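Section 4.2 Recording Examples at the Shelf Station

Before each session, confirm that the Zarero controller shows station code 704 and that both arms have completed their homing routine.

1. Stand at the operator position and take hold of both hand controls.
2. Select the task "Shelf, mixed items" and press Record.
3. Move both arms toward the shelf at a slow, even speed. 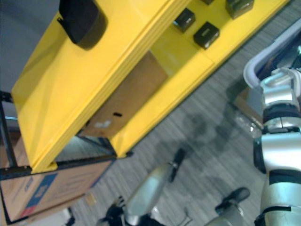 4. Complete the task without pausing. If an item is dropped, press Discard and begin again.
5. Return both arms to the rest position before pressing Stop.

Note: Label each example before starting the next. Unlabeled examples are not passed to training.

Caution: Keep hands and loose clothing clear of the arms while the Record light is on. If a joint stalls, press the stop button and report fault 2406 to Fahad Bajwa at Drarnbridge.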